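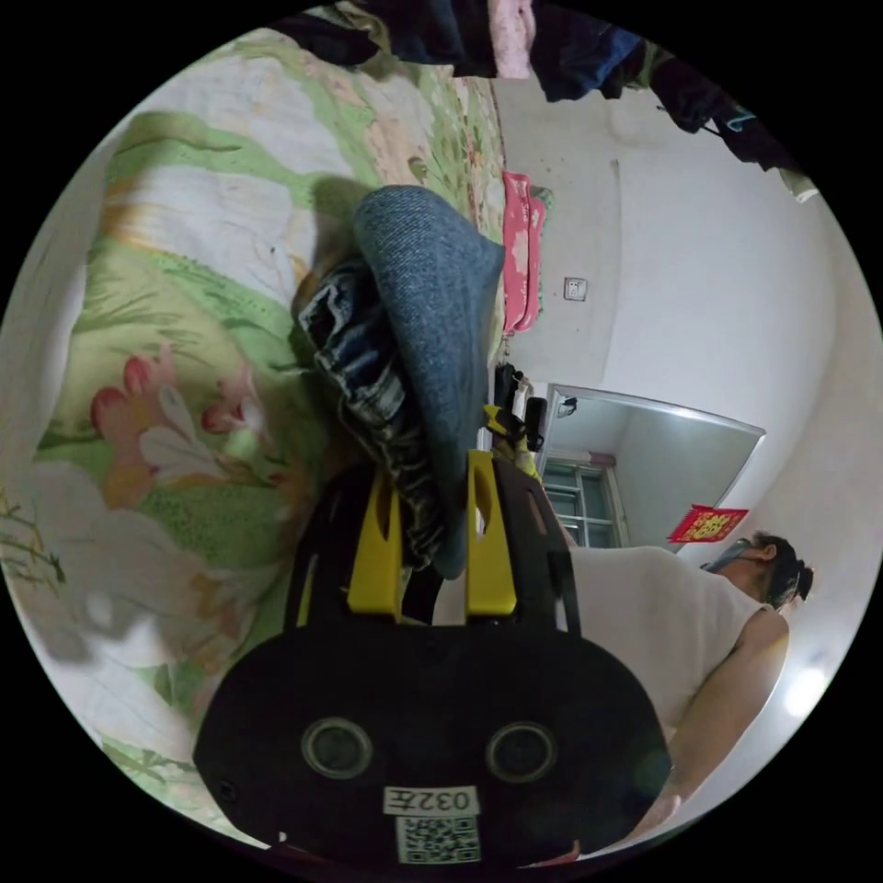
Kyu-ri Noh: Do clothes hung over a bed count as a fail on your bedroom check, or is it only a comment? I've got the same arrangement in mine and I'm not moving it before March if I don't have to!

Only a comment, Kyu-ri, as long as whatever they hang from passes the pull test in item 2. Plenty of us at Ploltia sleep under our wardrobes. I've put the whole list up again with my notes from this round, so have a read before I get to your door.

Bedroom check, small rooms
Date: February 28, 2024
Checked against: the Kultthorpe list, 17 items in all (the ones I had nothing to say about are left off)

1. Bedding clear of heaters and plugs
OK. Pull the bed out a bit and look down the back, please. I found a phone charger down mine last year, still switched on, and I felt a right fool.

2. Hanging rail or hooks firm
OK, with a comment. Give it a proper downward tug with the clothes off. Winter coats weigh far more than you'd think, and jeans aren't much better. If anything shifts in the wall, it's a fail and nothing goes back up until it's fixed.

3. Clothes kept away from lamps and heaters
OK. Folded denim can sit on the bed while you sort it, I don't mind that at all – just don't let the pile move to the top of the heater.

4. Floor and doorway clear
Needs another look. I want the door to open all the way without pushing a bag along in front of it. Shoes too, sorry!

5. Extension leads
Fail in my own room, I'm ashamed to say. One lead plugged into another. I've bought a longer Huser one and the old pair have gone.
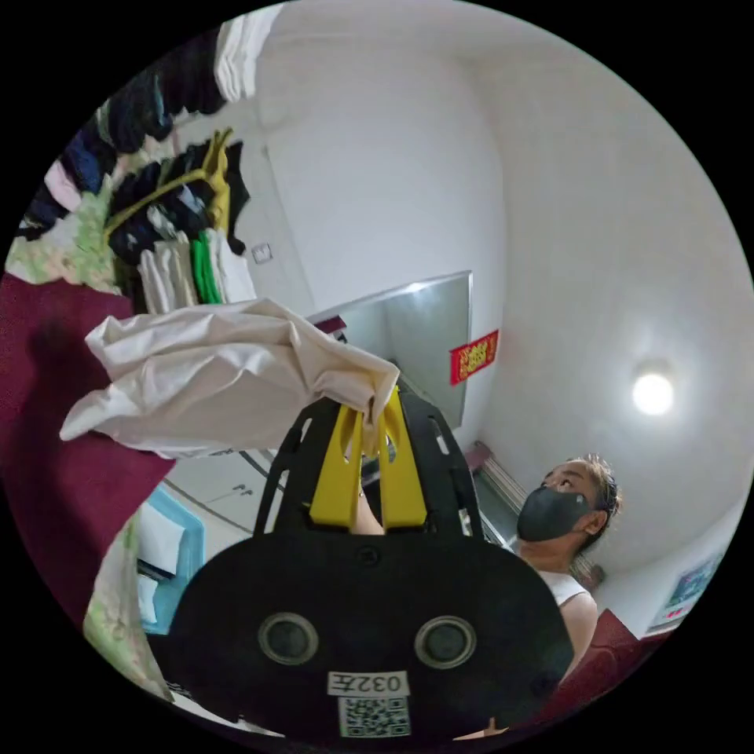 6. Wall-mounted items
Brackets are the bit I fuss over most, and I make no apology for it. Hold the bottom edge, try to lift it gently, and listen for anything loose. A telly up on the wall at an angle like that one gets a second go from me, with a hand on each side, and I look at the wall round the fixings for fresh cracks. The little red paper decoration with the gold characters can stay where it is next to the set. Paper only bothers me when it's hanging over a vent or near a bulb.

7. Ceiling light
OK. Switch on, leave it for 10 minutes, then see whether it buzzes or flickers. Don't go poking at the cover while it's lit.

8. Smoke alarm
OK. Tested with the button. Ouellet are sending new batteries and I'll bring them round.

9. Window opens and shuts
OK, stiff. Candle wax on the runners did the trick in mine.

The whole thing takes almost 30 minutes a room if you chat as much as I do. Items 4 and 5 get rechecked in March. Kyu-ri, have your rail emptied before I come, please, and I'll do the tugging.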